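Stuvwood shared workroom - quarterly walk-through, April
Checked by: Ida Vogler
Copy to: Yaqin Su, Jinfeng Lu

1. Exits and aisles
Main door opens fully. OK
Rear door: marked clear on the last sheet. Maybe it was, for the ten minutes somebody was looking. Boxes were stacked to the handle when I came in at 7:40. FAIL

2. Fire extinguishers
Tags current on both. OK
Gauge on the hallway unit sits at the very bottom of the green. The service firm calls that normal. I'd like it in writing.

3. Electrical
Power strips plugged into other power strips: one, by the window. FAIL
Desk cords routed and tied. Better than last quarter, though Zhuoran Qin's list had this closed back then and it was not closed. 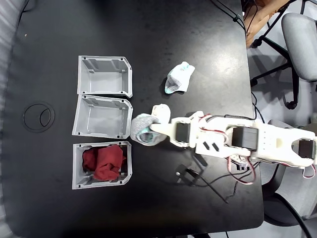
4. Desks and work surfaces
Stable, no sharp edges. OK
Nothing stored over 19 inches high on a desk. OK on the day. I doubt the rule survives a busy week.
Height cranks: two are stiff. Jirnus quoted 890 to replace them, which seems steep for two cranks. Get a second price before anyone signs.

5. Lighting
Reading at the back bench was 134 on a meter last calibrated who knows when. Not counting this either way. RECHECK

6. First aid
Kit on the wall, seal broken, no entry in the log. Qiuyue Jiang says it was one bandage. Fine - then write down one bandage.

Open items: 1, 3, 5, 6. Please don't mark them done by email. I'll come and look.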